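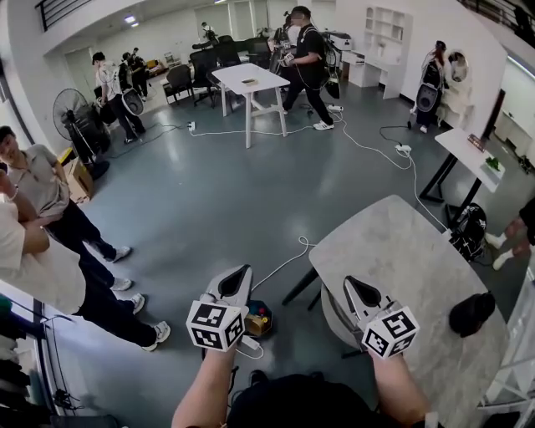

A former member of the Clulow assembly put it to us that the consultation had been open to anyone who cared to write in, and that people who stayed silent could hardly complain about the seats they ended up with. We heard versions of this view in all three districts. It deserves a fair hearing, but it leans on the idea that the consultation could have changed something, and the record gives little support for that.

4.2 What the consultations changed

The reform bill cut the number of directly elected seats in Clulow, Kinus and Nalar and moved the rest to an appointed panel. Its backers gave two reasons. The first was that the old assemblies were slow. The second was that residents wanted the change, as shown by the response to the public consultation. The first claim is taken up in Section 5. We deal here with the second, which has been repeated so often in later debates that it now tends to be quoted without a source.

The consultation lasted 30 days and drew 700 written submissions. The summary report says that "a clear majority" were in favor. That is true as far as it goes. When we read the submissions themselves, 504 of them turned out to use the same four paragraphs, in the same order, with the same missing comma in the second. A form letter is still a letter, and people who sign one may mean every word. Petitions have worked this way for a very long time. What we doubt is whether a count of form letters can carry the weight that was later placed on it. The report does not mention the repeated text at all. A reader who had only the report would picture several hundred residents sitting down separately and reaching the same view.

The remaining submissions are more interesting, and they were given less room. Many are short. Several run past the 300 words the form allowed, and these were logged as received but left out of the summary on the ground that they were "not in the required format." We found no sign that the form letter, which also left most of the boxes blank, was held to the same rule. Officials in Kinus told us the format rule was applied evenly. They may believe this. The log does not bear it out, and nobody we asked could point to a form letter that had been set aside.

It could be argued that all of this is beside the point if the assemblies themselves took the objections seriously. We therefore compared the draft bill with the bill as passed, clause by clause. Apart from corrected cross-references, three changes were made between the two texts. One moved the start date to August. One renamed the panel. The third let the panel meet in closed session at the request of its chair, a change that no submission had asked for. None of the objections about the loss of elected seats led to any change in wording.

Figure 3. Hand-held gripper with a black V-shaped pad.

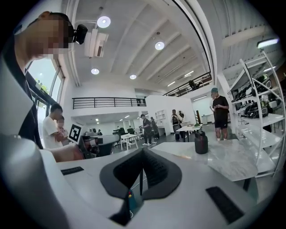
Supporters of the bill have a reply to this, and it is a reasonable one. A consultation is not a vote, they say, and a government that asks for views is not bound to follow them. We agree. The trouble is that the same people then treat the consultation as if it had been a vote when they defend the result. In the Kinus debate the submissions were described as advice while objections were being discussed, and as a mandate an hour later when the final reading began. The transcript shows the word "mandate" used by members who had earlier warned against reading too much into the numbers. One of these uses has to give way.

Wei offers a useful contrast, though we would not push it too far. The district was left out of the bill for reasons that were never made fully clear, and it went through its own seat review under the older rules. Those rules required a hearing in person and a written answer to each type of objection. The answers are often thin, and some read as if they were drafted before the hearing took place. Even so, they exist, and a resident who disagreed with the new ward lines could find out what the assembly had said about that complaint. In the other three districts there was no such paper to find. Wei is also smaller and had no organized letter campaign, so the difference may owe something to the size of the job. We have no good way to separate the two with the records at hand.

Turnout is sometimes brought in as further proof of support. The argument runs that if residents had been unhappy, they would have shown it at the next election. This seems weak to us. With fewer seats to fill, fewer wards had a contest at all, and in the wards without one there was no ballot on which to record a view. A low turnout in the others could mean contentment, boredom, or a sense that the outcome was settled. The official account picks the first of these and gives no reason for doing so.

We do not claim that most residents opposed the reform. The submissions cannot show that either, and opponents who cite the non-form letters as the true voice of the public are making the same mistake with a smaller pile of paper. Our claim is narrower. The consultation record does not show what it has been used to show, and the summary report left out the facts a reader would need to notice this. Whether the slowness of the old assemblies was enough to justify the bill without that support is a separate matter, and the evidence there is more mixed than either side allows.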